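Tarness Road Craft Room — My July Walk-Through, With Comments

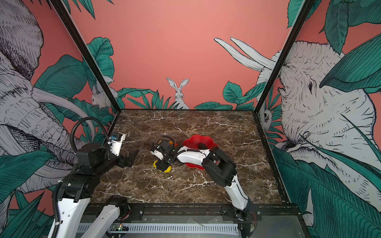
Fire stuff first, as always. I start at the front door at 8 in the morning before anyone has plugged in a glue gun, and I work my way back with my coffee and my clipboard. Extinguisher by the sink: gauge in the green, pin in, tag signed. Both exits opened on the first push. The jungle wall got its usual going-over too, the pink one with the elephant and the rabbit peeking over the leaves, and I have no complaints. Please don't tape class schedules over the rabbit! Paper on the walls is a fire item on my list, and besides, I like him.

Exits and walkways
Front door — OK
Back door — OK, but the mat curls at one corner. Chun-yin Su tripped on it in June and I nearly did the same. Replace it.
Aisle to the kiln closet — NOT OK. Two boxes of Astent yarn in the way. I moved them, and they had better not be back next month.

Electrical
Outlets by the sink — tested, both tripped and reset fine.
Extension cords — one too many. The orange one behind the sewing tables has been "temporary" for about 150 days now. Dalibor says he can put in a proper outlet, so let's get him a date.
Irons — all off and cool. The Kaslow has a nick in the cord near the plug, so I tagged it and put it in the office. Please don't untag it because you're in a hurry (you know who you are).

Kiln closet
Vent fan — running, a bit loud.
Clearance — nothing stacked within 2 feet, thank you Wing-sze Yip.
Gloves — one pair has a hole in the thumb. Tossed.

Sharps and chemicals
Rotary cutters — blades closed except for one. Grr.
Solvent cabinet — locked, key on its hook. The Chiang varnish has no date on the can, so I wrote the month on it in marker.
First aid kit — low on the big bandages, out of burn gel. I'll pick some up.

Lights
Emergency light over the back door stayed on for the whole test. The one in the hall went dim halfway through, so it needs a battery. Alun has the ladder, and I'd like it back before August.

Still open from last time: the loose coat hook and the drippy faucet.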